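Urkora wrist-camera set, PC tower tasks
Gripper comparison: Clorkar two-finger vs Strobel parallel jaw

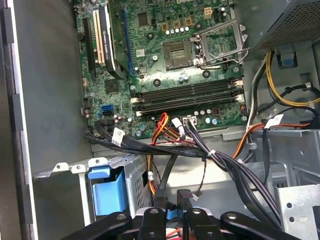
The set holds 523 recordings of an arm working inside desktop computer towers. It was put together to compare two grippers on the same arm, with the same controller and the same wrist mount. Each recording covers one attempt at one task, successful or failed.

Contents

episodes/ – one folder per attempt, with video, joint states and gripper width
tasks.csv – task name, gripper, start pose, result
calib/ – camera-to-flange transform for each gripper
splits/ – train and test lists

Tasks

Seat a memory module. Close the latches on a memory slot. Lower the socket lever. Plug in a power connector. Move a cable bundle clear of the board.

Setup

The controller is a Fulitz unit running at 500 Hz. Joint states are logged at the full rate and are not resampled to match the video. The Clorkar and the Strobel differ in finger length, so the camera transform must be loaded per gripper. Using the wrong file puts the fingertips 13 mm out along the approach axis.

Labels

Results are marked by the operator as done, partial or failed. Partial means the part was in place but not latched. Force readings were not used for labelling.

Known problems

The fingers hide the lower part of the view in every recording – crop with care. Loose cables were not put back in the same position between attempts. Clock drift between camera and controller was corrected from version 2 onwards; files from version 1 should not be mixed in. Exposure was locked on Saturday sessions only.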